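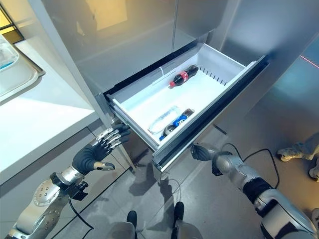 Drinks lying down in the bottom drawer: yes or no?

Home > Kitchens > Fridges and freezers

tanner_row
12 January 2023
We share a fridge with the office next door and I have ended up in charge of the bottom drawer. It is the wide pull-out sort under the double doors, with a white liner and slots along the back wall for the air. Until now it has had salad in it that no one eats. I want to turn it over to drinks, mostly small bottles of cola and water, plus the odd can.

Two things I would like to know. Is it all right to lay fizzy bottles on their sides for a week or more? And does anyone use dividers, or is that a waste of money? I looked at the Lostora ones but they are made for cupboards and the tallest is too shallow.

kokley_ken2
Ours has been a drinks drawer for 3 years. Lay them down, caps all facing you. A sealed bottle doesn't care which way up it is. Once it has been opened, stand it in the door, because a cap done up in a hurry will weep and you get a sticky floor under everything.

marrowfat
I'd disagree about laying them down. They roll every time the drawer is opened and shut. If you only have a few in there it sounds like a skittle alley. Stand them up if you have the height.

kokley_ken2
They only roll if you leave gaps. Fill it.

marrowfat
You can't always fill it. People take things out.

tanner_row
Height is the trouble. I measured and a standing bottle catches the underside of the cabinet when the drawer goes back in.

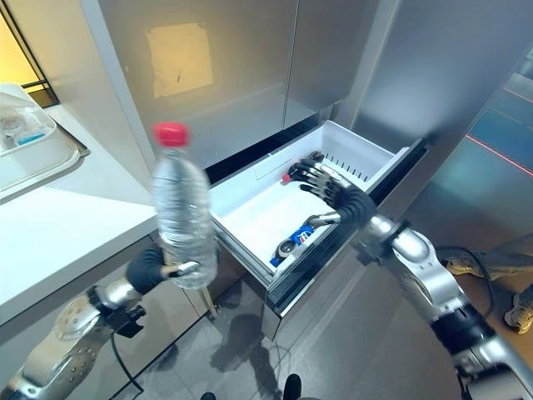

pantryshelf
Before you buy anything, empty the drawer and wipe it down with warm water and a drop of washing up liquid, then dry it properly. Do the slots with an old toothbrush. I do mine on the first of the month. Small things are what go astray in these drawers. With a white floor you can at least see a little red bit or something with a blue label down in the corner, but on our old one with the grey base I once found a yoghurt lid that had been there since the previous February. I would also put a note on the door saying what the drawer is for. One square of paper taped to the left-hand door is plenty, and it doesn't need to be laminated.

tanner_row
There was a rota once and no one read it, but I'll try a note.

joler77
I have the Joler trays in mine, the long narrow ones. Two side by side, water in the left and fizzy in the right. They stop the rolling completely. Downside is you lose a bit of width and they are awkward to wash.

marrowfat
How much were they?

joler77
Seven pounds each when I got them. I think they've gone up.

kokley_ken2
Fourteen quid to stop a bottle rolling. A folded tea towel does the same job.

joler77
A tea towel gets damp and smells. I tried it.
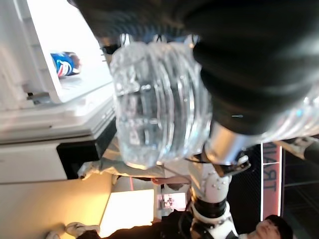 pantryshelf
Cans are a separate question. I wouldn't mix them in with the plastic bottles, they end up underneath and you have to move everything to get at one. A can on its side is fine on a flat shelf with an edge to it, and mine live like that one deep. The thin ridged water bottles are a different matter. They dent if anything heavy sits on them, so they go on top or get a place to themselves.

tanner_row
That makes sense. Cans can go on the shelf above the milk, then.

marrowfat
What are you doing with the empties? In our place people put them back in the fridge, with an inch left in the bottom. It takes up more room than the full ones.

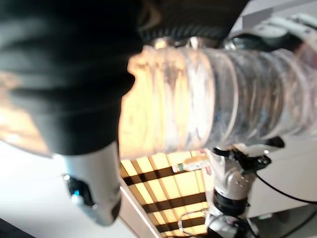 We now have a bag on a hook by the side of the fridge and anything finished goes in it, squashed, with the cap screwed back on. It holds 30 or so if people squash them properly. Most don't.

kokley_ken2
Check whether your council wants the caps on. Ours changed its mind.

tanner_row
Will do. I'm going to lay them down with the caps to the front and try it without trays for 2 weeks. If the rolling gets on my nerves I'll get the Joler ones.

joler77
Measure the inside of the drawer at the floor, not at the top. Mine tapers and the first pair I bought had to go back.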